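Part 3: Setting up your Konlow sourdough proofing box

By now the box should be out of its carton and you've had a good look through the parts (if the drip tray is missing, check under the cardboard flap, mine was stuck there for two days). This part covers where to put it, getting the heat steady, and the first test run. I wrote it for the Konlow with the Ima controller, the one with the round dial. If yours has buttons, the steps still work but the menu names won't match, so keep the paper sheet handy.

3.1 Picking a spot

1. Find a level counter or a sturdy shelf. If water sits evenly in the drip tray, you're fine.

2. Leave a hand's width of open space behind the box and on both sides. The vents are on the back, and I've seen people shove the thing right against the tile and then write to me that it runs hot!

3. Keep it away from the oven, the dishwasher and sunny windows. I know, I know, that leaves most kitchens with one good corner and the toaster already lives there. Move the toaster.

4. Run the cord so it doesn't hang over the front edge. Plug it straight into the wall.

CAUTION: No extension cords, and no power strip shared with a kettle or a microwave.

Note: A garage or basement works too, as long as it doesn't get really cold. Zahira Mangundap keeps hers in the laundry room all year and bakes better bread than I do. In winter she throws a folded towel over the lid, well clear of the vents.

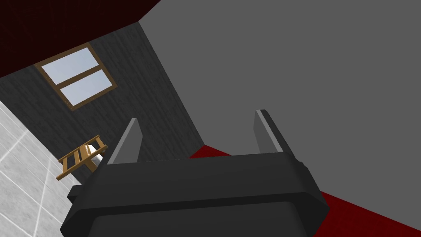
If you're short on counter space, the box folds down flat between bakes. Let it cool all the way first, unplug it, take out the rack, and push the side panels inward until the latches let go. They're stiff when they're new. Mine loosened up after a month or so of regular use, and now I can fold it one-handed while holding a coffee.

3.2 Putting in the rack and the water tray

1. Slide the drip tray along the bottom grooves until it stops.

2. Pour warm tap water into the small tray up to the line. Going over the line doesn't get you more humidity, it gets you a puddle.

3. Set the wire rack on the upper pegs for bowls, or the lower pegs for tall loaf pans and bannetons.

4. Close the lid and check that the seal sits flat all the way along. Run a finger around it. A tiny gap at the hinge end is normal, a gap at the front is not.

Note: If you bought the Agbeko liner, it goes under the rack with the shiny side down. The leaflet shows it the other way up. I went with the leaflet at first and got condensation dripping on my dough, so I flipped it and haven't touched it again. Kusum Dubey had the same trouble with hers.

3.3 Setting the temperature

1. Turn the dial until the display wakes up. You'll get one short beep.

2. Press the dial in once. The number starts blinking.

3. Turn to 78 F for a first sourdough. Go a little lower if you want a long slow rise and you're going to be out of the house.

4. Press again to save. If you wait too long the display goes back to the old number, and you'll have to start over at step 2.

5. Let the box warm up empty for half an hour before any dough goes in. 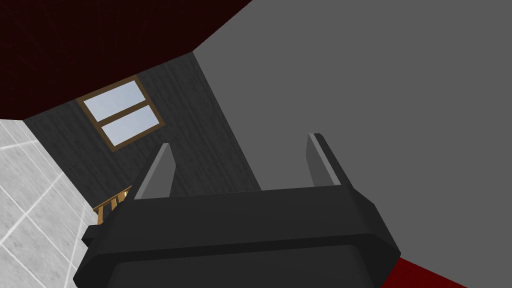
The number on the display is the air temperature at the sensor, and dough is always slower than air. A bowl of cold dough straight from the fridge can take a couple of hours to catch up. Please don't crank the dial to hurry it along! You end up with a warm sloppy outside and a cold middle, and that bakes into a loaf with a gummy stripe. I made three of those in a row before I learned to leave it alone.

CAUTION: The heating plate under the drip tray gets hot enough to hurt. Let it cool before you reach in to clean, and never set a plastic bowl right on it.

3.4 Your first test run

I like a plain white dough for this. It's cheap, it rises in a predictable way, and you won't cry if it flops.

1. Mix 900 grams of bread flour with 696 grams of water. Let it sit covered for an hour, then work in your starter and salt. It's a fairly wet dough, so keep a bowl of water nearby for your hands.

2. Put it in a clear, straight-sided tub and mark the level with a rubber band.

3. Set the tub in the middle of the rack, lid resting on top but not snapped shut.

4. Fold the dough every half hour for the first two hours. Open the box, do the fold, close it again. The display will dip each time and climb back up.

5. After the last fold, leave it alone and start checking at hour four. You want it up by half, with a few bubbles along the side and a bit of a wobble.

6. Write down the time, the dial setting and how the dough felt. You'll want those notes next weekend. 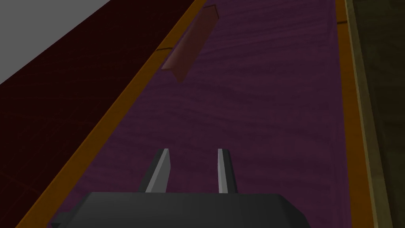
3.5 If something seems off

Display blinks and won't stop: you're still in setting mode. Press the dial once.

Box never reaches temperature: check the lid seal first, then the room. In March my kitchen was so drafty that the box ran nonstop and still came up short.

Error code 6: the sensor plug has worked loose. Unplug the box, let it cool, lift out the drip tray and push the little white connector back in until it clicks.

Dough dries out on top: refill the water tray and put a damp cloth over the bowl.

Sour smell with no dough inside: wipe everything down with white vinegar and water, then leave the lid open overnight. Check the hinge groove too, flour paste loves to hide in there.

If none of that helps, have your serial number ready before you write to the shop. It's on the sticker underneath, next to the power rating.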